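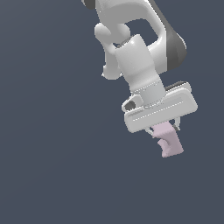
Section 4. Installing the Skallar Under-Sink Water Filter

Read the whole section once before you pick up a wrench. It takes a few minutes and costs less than a plumber on a holiday weekend.

The Skallar fits under most kitchen sinks built since 2005. Older sinks can also be persuaded, but see 4.6 first, and have a look at your shutoff valve while you're down there. If it is painted over, leave it alone and call someone.

4.1 What you should have

Filter head with mounting bracket
Cartridge (sealed in plastic, and it stays sealed until step 9)
Two lengths of tubing, one blue, one white
Inlet tee with rubber washer
Four bracket screws, plus one spare, which you will need
Plastic cartridge wrench

Not included: adjustable wrench, drill, flashlight, bucket, old towels. The towels are the item people skip. People who skip the towels write to us later.

4.2 Before you start

1. Empty the cabinet. All of it, including the bag of bags.

2. Close the cold water shutoff valve. Turn it clockwise until it stops, then stop too. Forcing an old valve past its natural end is how a filter installation becomes a bathroom, kitchen and hallway renovation.

3. Open the cold tap at the sink and let it run dry. If it is still running after a minute, the valve isn't closing. Shut the water off at the main and carry on, or give up for the day. Both are respectable.

CAUTION: Connect the Skallar to the cold line only. Hot water will soften the housing and void the warranty, in that order.

4.3 Mounting the bracket

4. Pick a spot on the side wall of the cabinet. You need 19 inches of height from the cabinet floor to the top of the bracket, so that the cartridge can drop free when you change it. Measure it. Everyone believes they can judge 19 inches by eye while lying on their side with a flashlight in their teeth.

5. Hold the bracket against the wall and mark the four holes with a pencil. Check what is on the other side before drilling. If it's the dishwasher, choose the opposite wall.

6. Drill the holes and drive the screws until snug. Cabinet walls are often thinner than the screws are long. Short screws are available on request (part S-40), or from any hardware store, where they will be faster and cheaper than ours.

7. Slide the filter head down onto the bracket until it clicks. A firm tug upward should not move it.

4.4 Connecting the water

8. Put the bucket under the shutoff valve and disconnect the faucet supply hose. Some water will come out. The amount has no relation to how long you drained the tap.

Thread the inlet tee onto the valve with its rubber washer seated flat, then connect the supply hose to the top of the tee. Hand tight, then a quarter turn with the wrench. The tee is plastic inside a metal collar, and it will let you overtighten it without complaint until some time in the middle of the night.

Push the blue tube into the side port of the tee and the other end into the port marked IN. Push the white tube into OUT and run it up to the filter faucet (fitted in Section 3, assuming you did Section 3). Each tube should go in until you feel it stop, then a little farther. Pull back gently. If it comes out in your hand, it wasn't in.

NOTE: If you bought the Inditz faucet adapter, the white tube goes to the adapter and you can skip the filter faucet entirely. The adapter's own leaflet says to use thread tape. Ignore it. The seal is rubber, and tape stops it from seating.

9. Unwrap the cartridge. Line up the arrow on its collar with the arrow on the filter head, push up, and twist right until it stops. There are two arrows on the filter head. You want the bigger one.

4.5 First use

10. Open the shutoff valve slowly. Dry every joint with a towel, then wait ten minutes and touch each one with a piece of toilet paper. Paper shows a slow leak far better than your fingers will.

11. Open the filter faucet. It will cough, spit, and run gray. The gray is carbon dust from the cartridge, harmless but unattractive. Let it run until it clears, then run off another two gallons. Houseplants don't mind it.

12. Write today's date on the cartridge label. The cartridge is good for 200 gallons or six months, whichever comes first. If you install in September, change it in March. You will not remember this, which explains the label.

4.6 Older sinks

Some older shutoff valves have a thread the standard tee won't fit. The Kiani adapter ring solves most of these. Screw the ring onto the valve first, with the notched side facing you, and then follow step 8 as written. If the ring wobbles, you have the third kind of thread, and should phone us with a picture of the valve handy.

4.7 Trouble

Drip at the tee: Take it apart, look for the washer. It is frequently still in the bag.

Slow flow: Check for a kink in the white tube, usually behind whatever you put back in the cabinet.

Cloudy water that clears from the bottom of the glass up: Air. It goes away in a few days.

Humming: The bracket is touching a pipe. Loosen the screws, shift it over, tighten again.

Water tastes like plastic: Run off another gallon. If you have a Masis softener upstream, check that its bypass is closed as well.

For anything else, ask for Siwan Gwynne in support. Replacement parts and short screws are handled by Beca Gape. Please have the serial number ready. It's on the back of the filter head, the side you just screwed to the wall, so copy it down before step 7.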